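Surnetti Counter Kit
Tabletop food assembly set for recording robot demonstrations

Home / Kits / Food handling / Counter Kit

In stock. Ships from our workshop. Grippers, arms and groceries not included.

If you've ever tried to teach an arm to build a burger, you'll know that the burger is the easy bit to buy and everything around it is the hard bit to keep in order. We spent most of a winter finding that out on our own bench. Lettuce wanders. Buns roll. Somebody comes back from lunch and sets the patty down a hand's width from where it was all morning, and then you sit wondering why the afternoon's recordings look so different from the first lot. The Counter Kit grew out of that, a bit at a time, and we've been using it ourselves for long enough now that we feel comfortable selling it to other people.

What it does is simple. It gives each ingredient a home beside the assembly tray, so that your operator can run through an episode, put things back and go again without having to stop and think about the layout. The homes are loose enough that nothing lands in precisely the same spot twice (you want that, your policy will thank you for it) but snug enough that a tomato slice can be stood up on its edge where two fingers have a fair chance at it.

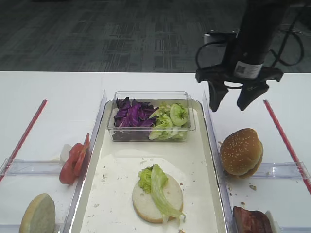

We're often asked whether it has to be real food. It doesn't, and plenty of our customers begin with the rubber sort, but we do encourage you to move over to the real thing as early as your budget and your fridge allow. A toy leaf keeps its shape all day and a real one doesn't, and if your system has only ever met the toy it's in for a shock. Živko Mladenović, who looks after our demonstration bench, likes to swap the produce out every 20 episodes and keeps the tired leaves for the last run before lunch, so the model sees some limp ones too. You don't have to be as particular as he is!

Choosing a layout

The kit can be set out in 3 ways, and the instruction sheet has a drawing of each. The one most people settle on is the centre layout, with the tray in the middle and the dividers on either side. There's also a left-hand layout for benches pushed up against a wall, and a long layout for teams running two arms. Pick one and stay with it until you've got a decent body of recordings behind you, then change over. Mixing them from the first morning sounds like a good idea, and we thought so as well, but it makes it very hard to tell a poor demonstration from an unusual one.

Cameras

We suggest a fixed view over the work area and a second one at the wrist. The fixed view tells you where everything has got to, and the wrist view is the one that matters in the last few centimetres before a grasp. Clear dividers were a long argument in our office — see-through plastic can be a nuisance for depth sensors — but solid ones hid the ingredients from the fixed camera, and we'd sooner have the ingredients. If depth is important to your work, do write to us before ordering and we'll talk it through. 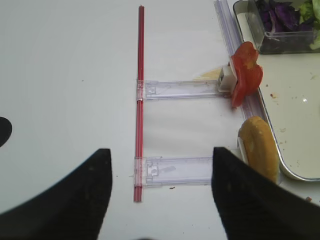
Resetting between episodes takes a little practice. Our advice is to put the far items back first and work towards yourself, so your sleeve isn't dragging across things you've already placed. Leave the crumbs alone for a few runs, then wipe down, then leave them again. A spotless bench in every recording teaches the system that benches are spotless, and yours won't be once it's out in a real kitchen. Do keep the fingers of the gripper clean, though. Grease builds up quietly and grasps that worked at breakfast begin to slip.

It's also worth keeping your failed attempts. Label them, put them in their own folder and carry on. We threw ours away in the early days and have been sorry about it ever since.

Which version do I need?

Surnetti Counter Kit: the standard set, for one arm and one operator.

Surnetti Counter Kit Long: extra dividers for the two-arm layout. Allow more bench.

Latuten refill pack: paper liners and spare dividers. Fits both versions.

Care

Wash the dividers by hand in warm soapy water and let them dry on a rack. Please don't put them through a dishwasher, the colour goes cloudy and the clips lose their grip. Nothing in the kit is meant for preparing food you intend to eat, and anything an arm has been practising on should go in the compost.

Delivery and returns

Orders are packed within 2 working days. If something arrives cracked, send us a photo and we'll post a replacement without asking for the old one back. Unused kits can be returned at any time in the first month. We close for part of December, so if you need a set for the new year please get your order in early.

You may also like

Sundqvist bench mat, grey
Stindberg foot pedal for starting and stopping recordings
Latuten refill pack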